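The Arm and the Green Mug

July, late evening
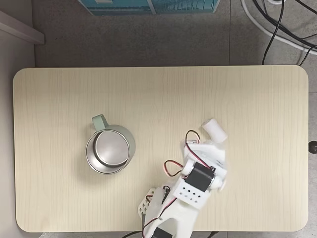 The arm and the mug on the small table, from above.

I write this down tonight, before I sleep, because tomorrow I will remember it as smaller than it was. The arm made a bad fault today. I was not hurt, and the mug was not hurt, but my hand was closer than it should have been.

The task is the one I have worked on for weeks now. The arm must go to the mug, take it by the handle, move it a little, put it down and go back to its rest position. I named the whole thing Vundard, after the street where I lived when I was a student, and I am a little ashamed of the name now, but it is in all the folders and I will not change it. The morning went well. The arm was slow and a little shaky, as always, but it did what I asked.

After lunch I wanted to try a faster speed. I had it at a limit of 800 in the settings file. The number has no unit that I can explain to another person; it is only steps in the motor's own way of counting. I removed the limit for one joint only, the upper one, because I believed the upper joint was the slow one and all the others were waiting for it. I made a note in the notebook, "upper joint free, put back after." I did not put it back after.

Then came the fault. The arm was moving to the mug and it stopped in the air. I waited. It was humming, a thin sound, like a refrigerator in the next room. On the screen the position of the upper joint did not change any more, and the number stayed the same and stayed the same. I thought, the program is stuck. I leaned over to look at the wire on the upper motor, because one time before in spring a plug had become loose at that place. I had my right hand near the gripper. I did not switch off the power. I want to write this sentence clearly: I did not switch off the power.

The position number started to change again, and the joint jumped. It had been collecting its commands all this time, or the program had, I am still not sure which one. It went to the last place in the list at full speed, with no limit, and the finger of the gripper passed beside my wrist and stopped. I felt the air from it. It is a small arm, printed in plastic, with hobby motors, and I think it could not break a bone. But it could have gone to my eye, if I had leaned over two hands lower, as I often do when I want to read the small marks on the motor.

I sat on the floor for a while. The tiles were cool and this was good. Then I pulled out the plug and did not put it back for an hour.

When I was calm I looked for the cause in the proper way. I wrote on paper what I knew and what I only guessed.

What I know: the screen showed an old value. The reading of the position failed, and the program did not stop. It kept the last good value and continued to send. After 7 failed readings it should give an error and cut the motors. I wrote this rule myself. I found the line, and it was there, but the counter was set back to zero each time a reading succeeded from any motor, also from the others. So the upper joint could fail for the whole afternoon and the rule would never wake up, as long as the lower joints were healthy.

What I guess: the reading failed because of the wires. They make loops at the top, a red and a black together, and when the arm reaches forward the loop is pulled at the plug. I moved it by hand with the power off and I could feel it pulling. I bought these wires from Fulel with the first motors, and I do not want to blame them, because they are the length I ordered. I ordered too short. I wanted it to look tidy.

So there were 2 mistakes in the program and in the settings, and one in the wires, and one in me. The last is the one I think about most. If I had cut the power before I put my hand there, all the others would be only an interesting problem for the evening.

I repaired the counter first. Now each motor has its own, and when one of them is full, everything stops and stays stopped until I start it again with my own hand. The old commands are thrown away at the stop. I tested this with the gripper pointing to the wall side and nothing on the table, and I stood behind the chair. I pulled the plug of the upper motor in my test program, I mean I pretended in the code that it was pulled. The arm stopped and became soft and sank down slowly. It did this each time I tried. When it sinks, it can knock a thing over, so this is also not perfect, and I must think about where it may fall.

The limit is back at 800 for every joint. I moved it from the settings file into the program, where I cannot change it in one second when I am impatient.

I wrote a long message to the forum at Sarstead and asked if other people had the same trouble with the held value. There is one answer already. It says I should have a real switch, a big one, in the supply line, within reach of the left hand, and not only a key on the keyboard. I know this. I have known it since the beginning. The switch is in a drawer in a paper bag from the Abbasi shop, and it has been there since winter because I did not like the idea of drilling the box.

Tomorrow I will drill the box. Then longer wires for the upper joint, with a small clip on the link so that the pull does not come to the plug. I will not run the arm before both are done, even if the day is short and I want to see the faster speed.

My wrist has no mark. I looked at it several times under the lamp, and once more just now. The plug is out, I checked it before I came up, and the arm is lying down.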